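May 3, 2020
Seismic notebook, array data, Kisach station

Picked up the reprocessing of the January event again. The question is still the one we were asked at the start: whether the signal attributed to the Irnora test range can be told apart from a shallow earthquake in the same district, using our own records only.

Reran the P/S amplitude ratios on all 49 usable traces with the new instrument response file. The old file had the wrong corner frequency for the vertical channels, so anything in this notebook before today that quotes a ratio above 4 Hz should be ignored. Horizontal channels were not affected.

Result with a 4 to 7 Hz band: P/S is high at every station inside 130 km and scatters badly beyond that. The near stations look like an explosion. The far ones could be anything. Signal to noise at Sultow is poor and I have dropped it from the averages but left the file in the directory.
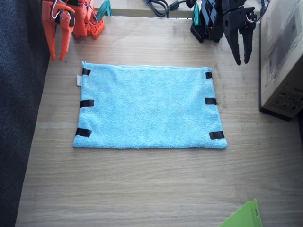
Depth is still the weak point. The fit wants a source close to the surface, but the velocity model under the range was built from one old refraction line and I would not defend it in front of a treaty verification panel. Thu Vi has a second model with a slower top layer. Swapping it in moves the origin time and changes the depth very little.

Yield: not estimating one. The coupling is unknown — hard rock and dry fill give very different numbers for the same magnitude — and a figure in a draft tends to end up in a newspaper.

To do: rerun with Thu's model at all seven near stations. Ask Olaniyan for the infrasound records for the same hour. Check the clock drift log for Kisach, last entry looks wrong. Rename the output folders.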